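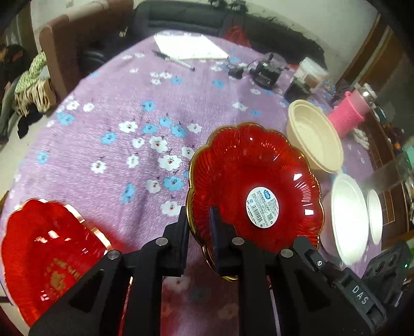 4. Mise en place et rangement de la vaisselle de table

La présente section s'applique à la vaisselle de service et aux contenants jetables confiés aux occupants des appartements Rorholm. Elle complète la section 3 (Linge de table) et doit être lue avant la première utilisation.

4.1 Articles concernés

Assiettes en verre rouge à bord festonné et filet doré, réf. 3205
Bols jetables blancs, grand et petit modèle
Bol beige d'aspect fibreux
Bocal en verre transparent à couvercle métallique
Nappe lilas à fleurs, pour table ronde

Les assiettes neuves peuvent porter au centre une étiquette ronde avec code-barres. Cette étiquette doit être retirée avant tout contact avec des aliments.

4.2 Préparation de la table

1. Dégager la table des papiers, stylos et appareils électriques. Enrouler les câbles et les poser hors de portée de l'eau.
2. Étendre la nappe et vérifier que le tombant est égal sur tout le pourtour.
3. Poser les assiettes à plat, une par une, sans les faire glisser sur le tissu. Le filet doré s'use par frottement.
4. Laisser un espace libre d'au moins 9 cm entre deux assiettes.
5. Redresser les bols légers et les regrouper du côté opposé au passage.

Note – Les bols jetables se renversent facilement lorsqu'ils sont vides. Il est recommandé de les emboîter par taille jusqu'au moment du service.

4.3 Retrait des étiquettes

1. Tenir l'assiette par le bord, au-dessus de la nappe, et soulever l'étiquette avec l'ongle. Ne pas utiliser de lame.
2. Si de la colle subsiste, appliquer quelques gouttes d'huile alimentaire et laisser agir.
3. Frotter en cercle avec un chiffon doux, en restant à distance du décor doré.
4. Laver à l'eau tiède avec un détergent neutre, rincer, puis essuyer immédiatement.

ATTENTION – Ne pas employer d'éponge abrasive, de poudre à récurer ni de produit chloré. Les inscriptions et filets dorés ne sont pas couverts par la garantie Zernton en cas d'entretien non conforme.

ATTENTION – Les assiettes réf. 3205 ne doivent être placées ni au four à micro-ondes ni au lave-vaisselle.

4.4 Contrôle avant service

Passer le doigt avec précaution sur l'extérieur du bord, puis examiner l'assiette inclinée à la lumière. Toute assiette ébréchée ou fêlée doit être mise de côté et signalée à Mme Ritva Kauppinen, service Équipement, poste 78. Le numéro de l'appartement et la référence de l'article seront indiqués dans la demande.

4.5 Rangement

1. Empiler les assiettes propres et sèches en intercalant une feuille de papier de soie. Une pile ne doit pas dépasser 9 pièces.
2. Ranger la pile dans la partie basse du buffet Kuo. La charge maximale admise sur les tablettes hautes étant réservée au linge, aucune pièce de verre n'y sera déposée.
3. Fermer les bocaux avec leur couvercle, sans forcer.
4. Jeter les bols blancs après usage. Ils ne sont pas destinés à être relavés.
5. Secouer la nappe à l'extérieur avant de la plier. Pour le lavage, voir 3.4.

Note – Un essorage à 400 tours par minute suffit pour la nappe.

4.6 Remplacement

Les assiettes de remplacement sont délivrées par le dépôt de Coddale, sur présentation du bon signé par Mme Jolán Kun. Le dépôt est fermé pendant l'inventaire de mai – les demandes reçues durant cette période sont traitées à la réouverture.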